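Notebook, egg-in-cup task, placement and release
September 2018
Present: me, Jinlong Xue for the planner part

Picking up where the July notes left off. The grasp side is good enough for now, so this entry is mostly about what happens between "egg is in the fingers" and "egg is in the cup". Xiaoyan Ding asked for the reasoning to be written down, not only the parameters, so it is longer than usual.

State of the code at the start. Wemis runs the task as a flat list of states: find egg, pre-grasp, grasp, lift, carry, pre-place, lower, release, retreat. Each state has an entry check and an exit check. Fotanach gives us poses for the eggs and for the cup, in the tray frame. The arm controller takes Cartesian goals and we let it do its own joint interpolation for short moves. Long moves go through the planner.

Problem 1. Pre-place was planned against the wrong shape.

The collision model for the carried egg was attached at the moment of the lift state, using the pose Fotanach had given before the fingers closed. When the fingers close the egg shifts, usually toward one finger, and it sometimes rolls so that the long axis points somewhere else. The planner then keeps the old shape attached for the whole carry. With a tall clearance over the rim this didn't matter. With the clearance we want now, it does. The bottom of the egg can be lower than the model says, and the planner happily returns a path that drags it over the rim.

Tried two fixes:

a) Re-detect the egg after lift. Works when the fixed camera has a view past the fingers. Often it doesn't, and the detector returns the next egg on the tray instead of the one in the hand. Found that in the log when the attached shape jumped down to the tray surface and planning failed with start state in collision. Added a gate on distance from the tool point. After that it either returns the right egg or nothing.

b) Replace the egg shape with a sphere centered at the tool point, radius equal to half the long axis plus a margin. No detection needed. It is conservative in every direction, so the path goes a bit higher than it has to.

Went with b) as the default. a) is behind a flag (attach_from_detection, off). Jinlong would have liked a) with b) as the fallback, and we may go there later, but I want one behavior in the logs while the rest is still moving.

Problem 2. The cup pose drifts when the gripper is close.

Fotanach fits the cup from the rim. As the hand comes over it the visible part of the rim gets short and the fitted center moves away from the hand. The place state was tracking the live pose, so the hand followed the drift. It looked like a controller fault and I spent too long in the controller looking for it. Plotting the cup center against gripper height made it plain: center is flat until the hand gets near the rim, then slides off to one side.

Fix is to latch. Cup pose is averaged over 30 detections at the start of the carry state and frozen until retreat is done. If the spread in those detections is too large, go back and wait for another set. If somebody bumps the tray in the meantime we will miss, and I accept that for now. Jinlong suggests comparing the wrist force to the expected load during lowering, to catch rim contact. On the list.

Problem 3. The second egg.

The first egg goes to the bottom and is easy. For the second one the release height was the same as for the first, and lowering ran into the egg already inside. Wemis has no idea of cup contents. It knew "cup" as a target and nothing else.

Added a small content record to the cup object: number of items placed, estimated stack height. Release height is now rim height or stack height plus egg radius, whichever is higher. For the second egg this usually comes out as a release a little above the rim. The record is reset by hand from the operator panel. I don't like resetting by hand, but detecting the inside of the cup from a side camera is not going to work, and the top view is blocked at exactly the time we'd need it.

Speed scaling was changed at the same time. Lowering is now done at the slow setting from pre-place all the way down. Carry is unchanged.
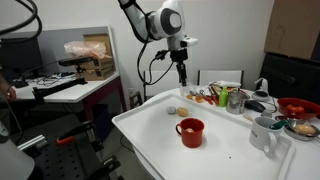
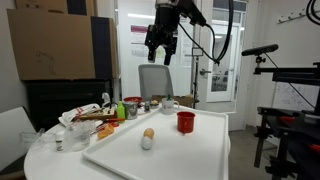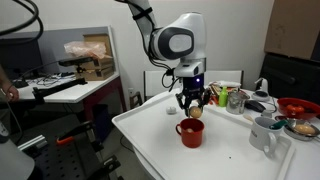
Why not let the planner choose the release height itself, as part of the goal?

It could, if the goal were given as a region with a cost on height, but the planner in Wemis takes a single pose as the goal and samples only in the path. Giving it a range of poses would mean calling it several times and keeping the best result, and the time for that comes out of the pause before lowering. Computing the height beforehand from the content record costs nothing and gives the same number every time for the same inputs, which makes the logs easier to read. If we move to a planner that takes goal regions, this should be looked at again.

Clutter and the planning scene

The back of the table is full. Green bottle, steel cup, the red bowl and the rest of it. None of it is modeled one by one. I put a single keep-out box over everything past the far rim of the tray, and the planner treats it as solid. The white mug on the tray is modeled as a cylinder. Its handle was not, and neither was the utensil handle that sticks up out of it. The gripper passes on that side in some carries when the egg starts close to the mug.

Changed the mug cylinder to a taller and wider one that covers both. A grasp on an egg right next to the mug will now be rejected at the pre-grasp check. That is fine for this task. It will not be fine when the mug becomes a target, and whoever does that will need the real shape. Left a comment in the scene file.

One thing about the keep-out box that cost us a while: it was defined in the table frame, and the tray frame comes from calibration. After the last recalibration the tray frame moved slightly and the box overlapped the far strip of the tray. Eggs near the far rim were then unreachable, and the message was only "no path found". The box now lives in the tray frame, and the planner wrapper prints which object blocked the goal pose when the goal itself is in collision. The second change is the more useful one.

Release

With the old settings the fingers opened to full width. In the cup that means touching the wall on one side if the center is off by a little. Opening is now limited to egg width plus a small allowance, then straight up, then full open once above the rim. The retreat state had to be split in two for that. New names: retreat_inner and retreat_outer. The old name "retreat" is kept as an alias so that the saved task files still load. Please use the new ones in anything you write from now on.

There is a wait between release and retreat_inner, 2 control ticks in the old code, which is nothing. Set it in seconds now instead of ticks, parameter release_settle. I had it too long at first and Jinlong asked if the program had hung.

Logging

The logger was writing gripper width at a lower rate than joint states and interpolating when asked for a value in between. When the fingers close, this gives a smooth ramp that never happened, and my contact detection was tuned on it. Turned interpolation off for width, force and all status fields. Joint states are now kept in a ring buffer of 1000 samples and dumped in full when any state exits with an error. The dump goes in the same folder as the task log, with the state name in the file name.

Also added to the log: the latched cup pose, the spread of the set it was made from, and the content record before and after each place. With those three it should be possible to explain a miss without having the video next to it.

Replay check

Ran the new state list against 12 old recordings in simulation, with the July grasp poses as input. All of them load and plan. One of them plans a strange wrist turn in carry, nearly the long way around. Same thing happened with the old code on that recording, so it isn't from these changes. It's the joint limit on the last axis, and the planner takes the first path it finds. A cost on wrist travel would sort it out. Opened a ticket.

Simulation tells us nothing about the shift when the fingers close, as the eggs in it are rigidly fixed to the hand at grasp. So this checks planning and state logic and that is all.

Girkthorpe

They asked for the task files. They can have the new state list, but their arm has a different tool offset, and theirs is set in the driver where ours is in Wemis. If both are set the hand stops short of the tray, and if neither is set it goes into it. Told them to send us the driver config before running anything. Waiting for that.

Open

Rim contact from wrist force (Jinlong).
Reset of the content record without an operator. Maybe tie it to the tray reset button.
Wrist travel cost, see ticket.
Spread threshold for the cup latch is a guess at present. Needs a histogram from real runs, around a full session's worth.
Xiaoyan to decide if the white mug is going to be a target this year. If so the scene file needs work first.
Branch is place-latch, not merged. Don't run it with saved calibration from before the frame change.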